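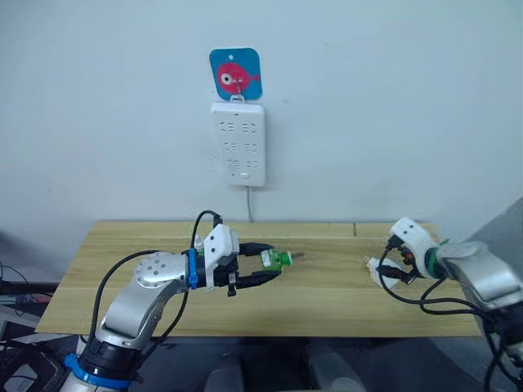
Section 4 of the Closadance guide is where we tell the planner what it's allowed to touch, and I'd set aside a cup of coffee's worth of time for it. Closadance plans both arms together but keeps a separate attached-object list for each one, and that list is what trips people up! With the left arm closed on the green bottle, the bottle has to be on the left arm's list, or the planner treats it as an obstacle and refuses to move. The crumpled tissue or paper by the right fingers stays a plain world object until you grasp it.

4.1 Attaching a held object

1. Open the Scene tab and hit Refresh. The point cloud should settle at about 1,550 points per object.
2. Click the object, then pick Attach > Left or Attach > Right.
3. Set the padding. I use 8 mm for bottles and leave soft stuff at the default.
4. Press Plan (don't press Run yet) and watch the ghost arms go through the whole move.
5. Happy with it? Press Run.

Note: if you get error 244, the two arms' padded shapes overlap at the start pose. Jog one arm back a little and plan again – lowering the padding to zero hides the error and I really don't recommend it.

Caution: detach the object in software before you open the gripper by hand. Keep the speed slider at 38 percent or lower the first time you run any new plan.

Ívar Steinarsdóttir wrote the Flilleder import script, so if your old scene files won't load, go to section 4.2 first.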